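Open day at Brendska
January 28, 2019

Brendska opened its doors for one afternoon and I went along with Vibeke Oddsson, who used to sort stock there. Entry was free. We were handed a leaflet listing 849 items on the shelves, then left to wander.

The small things room

I spent longest at the checked cloth, where the odds and ends are sorted. A green biscuit tin, coconut milk flavour, stood open, with a starfish, a capsule ball and a pink beaded loop in front of it.

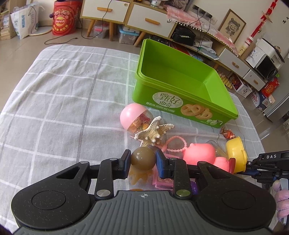
Esben Brøndum runs this room. He told us they went through 205 tins and boxes in December, mostly from house clearances. Soft toys and hard toys go together, anything broken goes back to the front desk, and the paperwork is done at the end of the day – by hand, in a ledger.

I asked about the knitted pieces, as there was a yellow sun with petals in with the rest. He said they sell quickly.
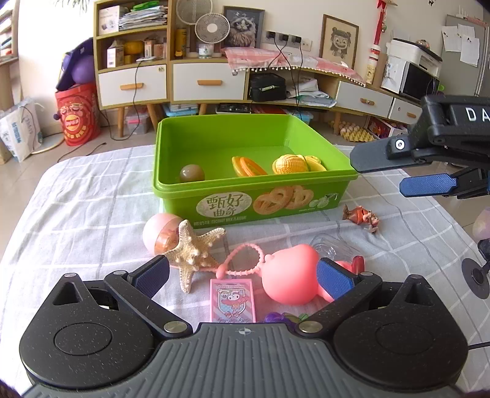
Getting there

Bus 5 from the station stops outside. The Marino café next door does soup and rolls, but it was full by two. Parking is behind the Grodano building and the gate is locked at four.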